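Small Leaks, Big Buckets: Household Water Use on Bickerstaff Street
Student project report, Environmental Studies
Hòa Vương and Ayten Polat
12 March 2025

Why we picked this subject

Our project started with an argument over a dripping faucet. Ayten's family had been living with one for most of the winter, and her father was quite sure that it wasted next to nothing, a glass or two a day at most. We put a measuring jug under it one evening, went off to do our reading for history, and came back to find more in the jug than either of us had guessed. After that we couldn't really leave the subject alone, and when it was time to hand in a topic, we already had one.

The question we settled on was a simple one. How much water does an ordinary household use in a week, where does it go, and do people have a good idea of it themselves? We chose Bickerstaff Street because Hòa lives at one end of it and knows a good many of the neighbors, who were kinder about opening their doors to us than we had any right to expect.

How we did it

Seven households agreed to take part. Each one kept a diary for a week in February, writing down every shower, every load of dishes, every toilet flush they could remember, and every time someone stood at a sink for longer than a quick rinse. We read the water meter at the start and the end of the week. We also asked each family to guess, before they began, which room used the most water. The guesses went into an envelope, and we didn't open it until the diaries were in — this was Ayten's idea, and it made the last evening a lot more fun.

Sinks were the hardest part to get right. A shower has a beginning and an end, and a washing machine does the same thing each time, but a sink gets used in little bits all day long.
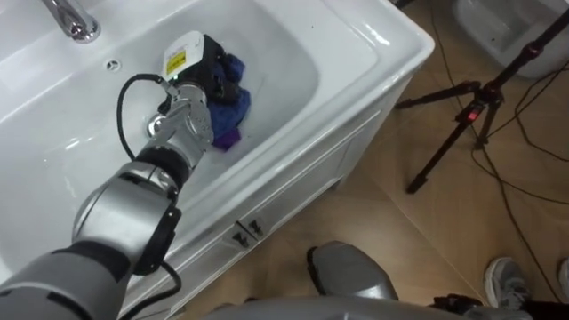
To get around this, we asked people to note the purpose of each use along with a rough length: hands, teeth, shaving, rinsing, cleaning. Some diaries were wonderfully complete. One household wrote "teeth, water off while brushing, please note" every single morning, and we did note it. Others had gaps, mostly on busy mornings, and we have tried to be fair about that in the results.

What we found

Taken together, the meters showed 2,693 gallons for the week. We had expected the larger families to use the most, and on the whole they did, but the pattern wasn't as tidy as we had hoped. One home used far more than its diary could explain, and when the family went looking, they found a toilet that was quietly running. By our sums, 164 gallons of that home's water were missing from the diary. We can't say for certain that the toilet took all of it, because people do forget to write things down.

Only 2 of the households guessed the right room. Most people named the kitchen, and we think this is because washing dishes feels like work, so you remember it. In the diaries, the bathroom came out ahead nearly everywhere, mainly from showers and flushing.

What we would do differently

A week is short. One family had guests and another was away for a night, and either of those can push the numbers around quite a bit. We would also like to repeat the whole thing in summer, when gardens come into it. Our neighbors on Viter Lane have already asked whether they can join in, so there may be a second report if our schedules allow it.

We would print the diary on stiffer paper too, and hang it from a string with a pencil attached. Several of ours came back wrinkled, and two pages from one house had to be dried on a radiator before we could read them.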